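Sunday, October 9, 2022

Okay, so I finally finished the tub of magnesium powder I've been going on about since summer, and a few of you asked what I thought. Short answer: I like it, I'm buying it again, and I'm still not sure how much of that is the magnesium and how much is having a warm drink before bed like somebody's grandma.

The one I bought is the Alard night blend, the lemon flavor. I paid 28 dollars for it, and yes, I winced. The tub says one scoop in water after dinner. My first week I used cold water and it sat at the bottom like beach sand, so switch to warm water right away and save yourself the chewing. The lemon is fine! A bit like cough drops, but I've had much worse (the cherry Stirkon stuff from last winter, I'm looking at you).

Sleep was the whole reason I started. I used to wake up at three and lie there planning dinners for the entire week. I still wake up some nights, but I seem to drop off again faster, and my calves have stopped cramping after long walks. I know, I know, one person and one tub. I also quit afternoon coffee in the same month, which messes up my little experiment completely.

My stomach was the not-so-fun part. For the first few days I'd stay close to home, let's put it that way. I went down to half a scoop, stayed there for a week, and crept back up, and after that it was okay. If you take any kind of prescription, please ask your pharmacist before you start. I did, and she was super nice about it and had me move my thyroid pill to the morning, well away from the powder.

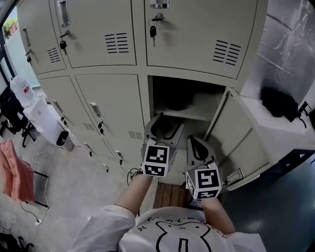
Remembering to take the stuff has been harder than any of the side effects. I do great on weekdays and then Saturday comes along and the tub doesn't leave the shelf. What finally helped was packing single scoops into little snack bags and leaving them wherever I end up in the evening, so there's one in my purse, one in the car and a few at the gym. A big beige-grey metal locker cabinet like that one, with its rows of doors, is a great place for a spare bag, as long as you don't forget which door you put it behind (ask me how I know). I do drink it right after class now, and by the time I'm home I'm yawning.

I also tried the Verbruggen capsules for comparison, because my sister-in-law swears by them. They're huge. There were 20 in the trial pack and I gave up after four. If you're good at swallowing pills you may love them, and there's no taste to deal with and nothing to stir, so they'd be handy for travel. I'm just a powder person, I guess!

Next up is the unflavored powder from Stesen, which I ordered last night. It's cheaper per scoop and the 900 gram bag should get me well past the holidays. My plan is to stir it into tart cherry juice and stick with it all through November, with no other changes this time, coffee included. I'll write down my sleep in the notebook by the bed and post the whole thing when I'm done.

If you've had the Stesen one, tell me in the comments whether it dissolves. I'm a little scared of the sand.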